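Home Topics Everyday Objects Shapes Index

Cylindrical container

6 min read

A cylindrical container is a vessel with a round base and straight or nearly straight sides, open at the top or closed with a lid. Cups, cans, jars, drums, barrels, silos and storage tanks all belong to this very large and very old family. Few shapes have served people in so many sizes, and it is a pleasure to find the same simple form holding a mouthful of coffee at one end of the scale and a whole season's grain at the other!

Geometry

The volume of a cylinder is the area of its base multiplied by its height. A vessel with a radius of 6 centimeters and a height of 29 centimeters therefore holds a little under 3.3 liters. Doubling the height doubles the volume, but doubling the radius makes it four times as large, and this is why a wide, squat pot so often holds more than the tall one beside it. The eye tends to be fooled. People asked to compare two glasses usually give too much weight to height.

For a closed cylinder of fixed volume, the least wall material is used when the height equals the diameter. Take away the lid and the best height drops to half the diameter, a shape closer to a cake pan than a mug. Most real containers ignore both results quite happily. A soda can is taller than the ideal because it has to fit a hand, and its ends are thicker than its sides, which changes the arithmetic.

Strength

A round wall handles pressure from inside beautifully. The push is spread evenly along the curve and the wall is simply stretched, with no corners for the load to gather in. In a thin-walled closed cylinder under pressure, the stress running around the wall is twice the stress running along its length, so an overcooked sausage splits lengthwise. Boilers, gas bottles and pipes are all designed with this rule in mind.

Upright strength is good as well. An empty cardboard tube can carry a surprising load on its end, though a small dent in the side will weaken it a great deal. Food cans are often given shallow rings, called beads, to stiffen the wall against crushing.

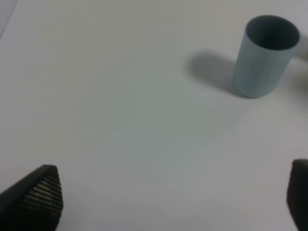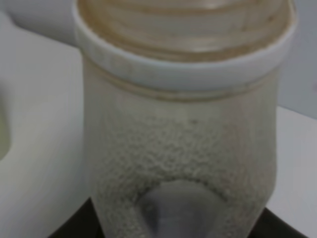 Cylindrical forms: a blue-gray cup with an open rim (first) and an off-white container with a ridged top, seen close up (second).

Making

Potters were shaping round vessels by coiling ropes of clay long before the wheel came into use, and the wheel then made roundness almost automatic. Coopers took another route, and a wonderful one: wooden staves are cut with slanted edges, drawn together in a ring and held by hoops. A barrel bulges in the middle, so it is not a true cylinder, but straight-sided tubs and buckets were made with the same tools.

The small museum at Fomside keeps a fine run of local tubs and pails, listed as 300 pieces in its November catalog. Number 3095 in the museum register is a butter tub with its lid intact, still marked with the word Grasso, the farm it came from. The neighboring villages of Arnel and Zarau each had their own way of locking the ends of a hoop, and a patient visitor can learn to tell them apart in an afternoon.

Sheet metal cylinders are rolled and then joined along a seam, or pressed from a flat disk in a process called drawing. Paper cups are made from a curved blank wrapped into a slight cone, with a separate disk sealed in for the base. Plastic vessels may be molded or blown.

Taper and stacking

Many so-called cylinders are narrower at the bottom. Taper lets a molded piece slide out of its mold, and it lets empty cups nest, a huge saving in space on trucks and shelves. Truly straight walls do not nest at all.

Round containers also leave gaps when packed side by side. In a square grid, circles cover 78.5 percent of the floor. Shift every other row by half a width and the figure rises to 90.7 percent, the tightest arrangement possible for equal circles.

Closures

A round opening allows a lid that turns. Screw threads, bayonet fittings and twist-off lugs all depend on it. Round lids cannot fall through the opening they cover, as long as they are wider than it, whichever way they are tilted. Press-on lids grip evenly around the whole rim, and corks and bungs seal for the same reason.

See also: Barrel; Bucket; Circle packing; Silo; Tumbler

Filed under: Household objects, Packaging, Solid shapes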